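Skip to content
Home | Tickets | Board bookings | Wiki | Log in

Language-conditioned pushing: success rate drops after moving to the new checkpoint

Status: closed
Component: Pater (policy), Urkeo (state estimation)
Opened by: Jucélia Araújo

Problem

Since switching from the old Pater checkpoint to the new one, the arm does badly on relative instructions. "Push the green star towards the red star" used to work nearly every time. Now the rod goes to the right block, makes contact, pushes for a short distance and then drifts off to the side. The block ends up turned and the rod carries on past it. Absolute instructions ("push the yellow heart to the front left corner") are much less affected.

I have not changed the controller gains, the rod or the block set. The evaluation script is the same one we used for the results in the draft.

What I expected: the same success rate as in simulation, or close to it.
What I get: a clear gap, and only on the real board.

Steps to reproduce

1. Start the Urkeo tracker and wait for the board origin to settle.
2. Load the new checkpoint with the default config.
3. Place the blocks using the scatter list for the relative task set.
4. Run the eval script with relative instructions only.
5. Watch the rod path in the Illum viewer next to the commanded path.

The fault shows up on most episodes. It does not seem to depend on which colour is named.

First checks

Restarted everything, including the tracker machine. No change.

Swapped back to the old checkpoint without touching anything else. The drift went away on most episodes but not all of them. I had expected it to go away completely, so either the old checkpoint hid part of the problem or there are two faults here. I kept notes on both from this point on.

Checked the rod for play by hand with the arm in hold. It feels solid. Checked the height above the board at the four corners and the middle, and the readings are within what we normally accept.

Looked at the logs from Makris (the motion layer). The commanded velocities are smooth. The arm follows them with the usual lag. So the arm is doing what it is told, and what it is told is wrong.

Board and layout

I went back to the standard layout and ran the relative set again, slowly, with a pause before first contact so I could compare the tracker output with the blocks themselves.

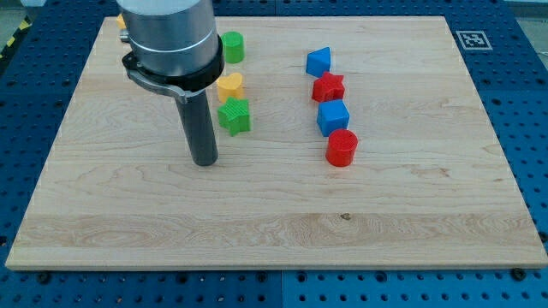
In the paused state the tracker reported the star positions with an offset towards the back of the board. It was small for the pieces nearest the arm and larger for the ones further to the right. A constant offset would point to the origin being wrong. One that grows across the board looks more like a rotation or a scale error.

The policy gets block positions from the tracker and rod position from the arm, so any disagreement between the two matters most just before contact. If the rod believes it is behind the centre of a block when it is really off to one side, the push turns the block and the rod slides round it. That matches what I see.

It also explains why the absolute instructions survive. Those targets are large regions and the policy gets several tries at correcting the block on the way. With a relative instruction the target is another block, and the tolerance is tight.

Reply (lab support)

Can you confirm when the marker pose was last refreshed? Urkeo caches it. If the cache file is present at start-up it is used without a check, and the tracker will still report the origin as settled. Also please say whether the board has been taken off since.

Reply (Jucélia Araújo)

The cache file is from September. The board was taken off and bolted back down after that, when we had the table panels apart. I did not refresh the pose afterwards because the tracker gave no warning.

I deleted the cache and let it build a new one. The yaw of the board frame changed by 2 degrees. That is enough to account for the offset I measured on the right side.

Results after refreshing the pose

Old checkpoint: drift gone on every relative episode I ran.

New checkpoint: much better, but it still fails on some episodes. The failures now look different. The rod makes clean contact and pushes straight, then stops short of the target block and hovers. After a while the episode times out.

So there were two faults, and the second belongs to the checkpoint.

Second fault

I compared the training configs for the two checkpoints. The new one was trained with a history of 5 frames where the old one used 2. The eval script still had the old value written in by hand, and the loader pads the missing frames with copies of the oldest one without saying so. To the policy this looks like a scene where nothing has moved for a while. In the training data that is most common near the end of a successful push, when the person teleoperating has stopped. My reading is that the policy treats the padded history as a finished episode.

To test this I did the following:

- ran the new checkpoint with the correct history length
- ran the old checkpoint with deliberately padded history
- ran the new checkpoint with the history wrong again, in simulation only

The first ran normally. The second produced early stops, though fewer than the new checkpoint does. The third produced early stops in simulation at a similar rate to the real arm. We had never seen this in simulation before, as the simulation script reads the history length from the config and the real one did not.

Final run

With the new pose and the correct history length I ran 11 relative instructions in a row on the real board, resetting the blocks by hand between episodes. All 11 reached the target within the time limit. One needed a second approach after the rod clipped a neighbouring block, which I count as a success under the rule in the draft.

This is too few for the paper. I will run the full set again before replacing the table. The real-board numbers in the current draft for the new checkpoint should be treated as wrong until then. The simulation numbers stand. The numbers for the old checkpoint on the real board are probably a little low, and I would like to rerun those too so the comparison is fair.

Changes made

Eval script now reads history length from the checkpoint config and exits if it is missing.

Loader prints a warning when it pads history beyond the first few steps of an episode.

Urkeo start-up now compares the cached marker pose with a fresh one and refuses to start if they disagree. Threshold is in the config. I set it fairly tight, so please tell me if it trips when it should not.

Wiki page on remounting the board now says to delete the cache.

Still open, moved to a separate ticket

The viewer draws the block positions from the tracker over the camera image using its own copy of the marker pose. That copy was correct the whole time, so the overlay looked fine while the policy was getting the bad one. Illum should read the same pose as the policy.

Reply (lab support)

Merged. The viewer ticket is assigned. Closing this one, reopen if the full set shows the drift again.

Recent tickets

Illum overlay uses a separate marker pose
Makris: velocity limit ignored after a soft stop
Instruction list has "push" and "slide" mixed in the relative set
Pater: config missing from older checkpoints
Urkeo loses the marker when the room lights are dimmed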